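Home News Obituaries Guides Advertise Contact

How to Write and Place a Death Notice

By Rasa Navickas
Updated Tuesday, November 5, 2024

Most people write one or two death notices in their lives, usually in the same week they are arranging a funeral and calling relatives. This guide covers how to get a notice into the Tudgate Clemau, in print and online, and what to have in hand when you start. It applies to families placing a notice themselves. If a funeral home is doing it for you, read the section on proofs and skip the rest.

Notice or obituary?

The two words get mixed up. A death notice is a paid item. The family writes it, the family approves it, and it runs as written apart from spelling corrections. An obituary is a news story written by a reporter. You can suggest one to the newsroom, but you can't buy it or see it before it runs. Many families do both. Placing a notice doesn't get you an obituary, and not placing one doesn't count against you.

If you want to suggest an obituary, send a short email to the news desk, attention Atif Jafri, with the person's name, age, town and a few sentences about their life. Include a phone number for a relative who is willing to talk.

Before you write

Gather the following:

- Full legal name, plus any nickname or maiden name people knew them by
- Date of death, and date of birth if you want it included
- Town of residence
- Names of close family, spelled the way each person spells them
- Date, time and address of the service, if it is public
- Name and phone number of the funeral home or crematory
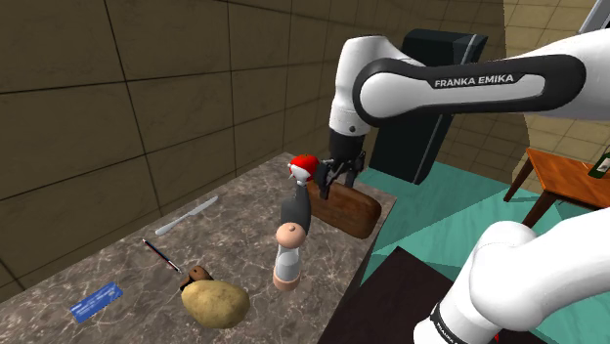
Check the family names with someone else before you send anything. The most common correction we run is a misspelled grandchild, followed by a son-in-law left out altogether. Ask one person on each side of the family to read the list. If there has been a divorce or an estrangement, decide among yourselves who will be named. Our desk can't settle that for you, and if two relatives send competing versions we hold the notice until they agree on one.

Tell close relatives about the death before the notice goes in. Online notices can appear the same afternoon, and people share them quickly.

Writing the notice

Start with the facts. A plain first sentence does the job:

"Roald Haugland, of Tudgate, died Sunday at home."

You may write "passed away" or "died peacefully" if you prefer. You don't have to give a cause of death. If you do, use the wording on the certificate or the words the doctor gave you, and leave out anything still waiting on a medical examiner.

After the first sentence, most notices follow this order:

1. Work, schooling and military service, with dates only where you are sure of them.

2. A few lines on what the person was like or how they spent their time. One exact detail is worth more than several general ones. "He kept the scoreboard at the high school for most of his adult life" tells readers something. "He loved sports" could be anyone.

3. Survivors, starting with the spouse or partner, then children, grandchildren, and brothers and sisters.

4. Relatives who died earlier, if you want them listed.

5. Service details.

6. Where to send flowers or donations. Give the full name of the charity. We don't print bank account numbers, and links to personal fundraising pages run online only.
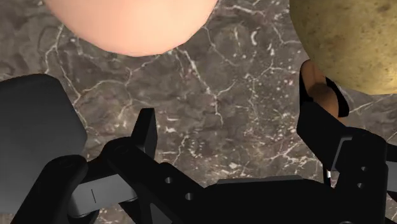
A marble surface with white and cream veins, computer rendering.

Leave out the home street address. Houses have been broken into during funerals in this county and in plenty of others. For the same reason, give only the year of birth if you are worried about identity theft, and keep the mother's maiden name out if it isn't needed.

Length and cost

A print notice of up to 13 lines with a small photo costs $229. Longer notices are charged by the extra line. The order form shows the price as you type, so you can trim before you pay. Online notices can run up to 3,000 characters including spaces, and the form stops accepting text after that.

If you need to cut, start with the list of nieces and nephews, which can become "several nieces and nephews" without upsetting most families. Service details should be the last thing to go.

Sending it in

Step 1. Go to the Notices page and choose "Place a notice." The form is run for us by Hostano, so you will see that name at the top of the screen and on your card statement.

Step 2. Paste in your text. Write it in a separate file first and save a copy. The form logs you out if it sits idle.

Step 3. Upload a photo. A clear head-and-shoulders picture with a plain background prints best. If all you have is a group shot, send that and note which person you want. We can crop it, but we can't remove someone's arm from a shoulder.

Step 4. Enter the name and phone number of the funeral home. We call to confirm every death before a notice runs. If no funeral home is involved, upload a copy of the death certificate or the burial permit. There are no exceptions to this step, even for people we know. In September a notice came in for a man who was alive and reading the paper, and the phone call caught it.

Step 5. Pay by card. If the estate is paying, ask for an invoice in the estate's name.

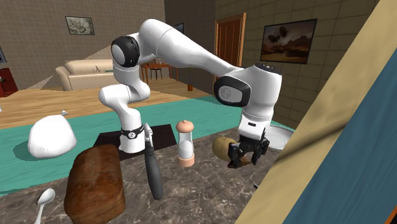
Checking the proof

You will get a proof by email. Read it out loud, or have someone read it to you. Look at these in particular: the day of the week against the date of the service, the phone number, and every name. Reply "approved" or send your changes in one message. Nothing runs until we have that reply.

The print deadline is noon on the day before. Notices approved after noon go online that day and in print on the next publishing day.

Fixing a mistake

If the error is ours, we rerun the full notice free of charge. If it was in the text you approved, the online version can still be changed at no cost, but a second print run is charged at the usual rate. Call as soon as you spot a wrong service time. Sibel Canpolat on the notices desk can update the online page right away, and you should also call the funeral home so they can change theirs.

Notices from out of town

If the death happened elsewhere and you want the notice to run in Tudgate as well, give us the number of the funeral home that handled the arrangements there. For deaths outside the country, allow an extra day for confirmation. Accented letters are fine in print and online. A name like Tamošiūnaitė will appear with all its marks if you type them in the form, and if your keyboard won't do it, send the spelling by email to Ruan Cele in production with your order number in the subject line.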